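Plulon Guesthouse — Questions We Hear Often

How far are you from the ferry?
Only 2 miles, and it's a lovely flat walk if your bags are light. If they aren't, call Armindo Falcão at the desk and he'll gladly come and get you!

Can I bring my dog?
Please do — we've had 140 dogs stay so far, and we ask only that yours sleeps off the bed.
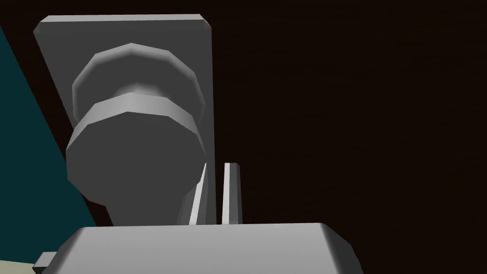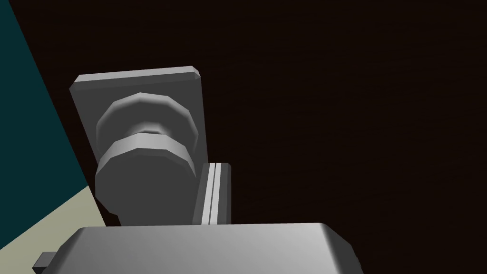 Is breakfast included?
It is, from seven until ten, and later if you warn us the night before.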